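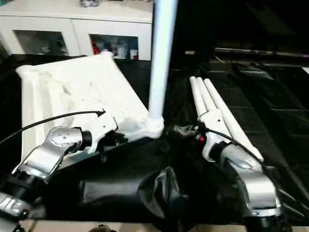

A frame is a set of straight members joined at their ends so that they carry load together. Most of the frames you meet in a day are made of posts and beams: sheds, bus shelters, bed frames, scaffolding, the steel inside an office block. Posts mainly carry load down to the ground and beams mainly carry it sideways to the posts. The place where the two meet does a good deal more work than its size suggests. On the white plastic rack the long post runs into a chunky joint at the corner, and you will find thickened joints in cast iron columns and in old barn timbers. A joint has to pass on push, pull and sometimes bending, so makers put extra material there.

Building Basics, Unit 5: Posts, beams and corners

What you need from Unit 4
You should be able to draw the forces on a beam resting on two supports and say which side of it is stretched. If that is still shaky, redo the plank exercise before going on. We will use the words tension (being pulled) and compression (being squashed) without explaining them again.

Pinned and fixed joints
A pinned joint lets the members turn. A gate hinge is the usual case, and a single bolt through two bars behaves in much the same way. A fixed joint does not let them turn, or lets them turn so little that we ignore it. Welded steel corners and thick glued blocks count as fixed for this course. Real joints lie somewhere between the two, and older timber joints tend to loosen as the wood shrinks.

Make a square from four strips of card with one paper fastener at each corner. Push the top sideways. The square becomes a diamond and no strip has bent or stretched. Engineers call this racking, or sway. Now do the same with three strips in a triangle. It holds its shape until a strip buckles or a fastener tears out.
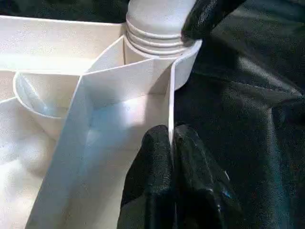 A triangle is stiff because its shape is settled by the lengths of its sides. The square has the same fault however strong the strips are. To stop it swaying you can do one of the following:

Add a diagonal brace from corner to corner.
Fix a sheet across the whole face, as the back panel of a bookcase does.
Make at least one corner rigid.
Tie the frame to something that is already stiff, such as a wall.

A diagonal brace works in tension when the frame is pushed one way and in compression when it is pushed the other. Thin rods and wires only work in tension, so they are fitted in pairs to form a cross. The Tronov footbridge has crossed rods at both ends. Look for the slack one when the wind is up.

Slender posts
A short, fat post fails by crushing. A long, thin one bows out sideways first, and this is called buckling. Take a plastic ruler, stand it on end and press down slowly with your palm. It bows well before the plastic itself gives way. Doubling the length of a slender post cuts the load at which it buckles to a quarter, provided the ends are held in the same way. A rail tied to the middle of a post can help it a great deal for very little material.

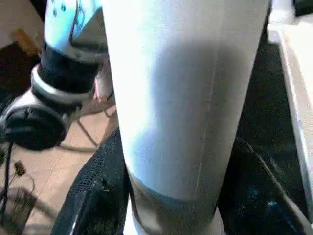
Worked question: the Saha shed
The front frame of the Saha shed is 1,935 mm high. It has two timber posts and one beam across the top, with no brace. The shelf hung from the beam carries 60 kg, placed centrally.

(a) How much of the shelf load goes to each post? The load is central, so each post takes half, 30 kg. Leave out the weight of the frame.
(b) The top of the frame has moved 5 mm to the left. Is either post shorter than before? No. The posts have tilted and the rectangle has become a parallelogram.
(c) Where would you add one brace? Any full diagonal of the front will do. If the door is in the way, use two short knee braces at the top corners.

In part (b), marks are given for the word racking and for a sketch. The sketch should exaggerate the movement, with the original position dotted.

Before the next class
Walk past the bus shelter at Nosmont and draw its frame from the side. Mark each joint P for pinned or F for fixed, and write down what made you choose. Bring a ruler and your card square.

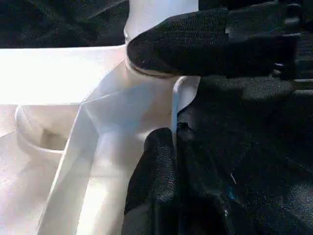 Notes by the Building Basics course team, Mastcombe. Revised in March.

Students who missed the card exercise can collect strips and fasteners from the front desk. The reading for Unit 6 is the chapter on roofs, up to the section on purlins. You may skip the boxed text on snow loads, as we cover that in the second half of the course. Drawings should be in pencil on plain paper, one frame to a sheet, with sizes in millimetres.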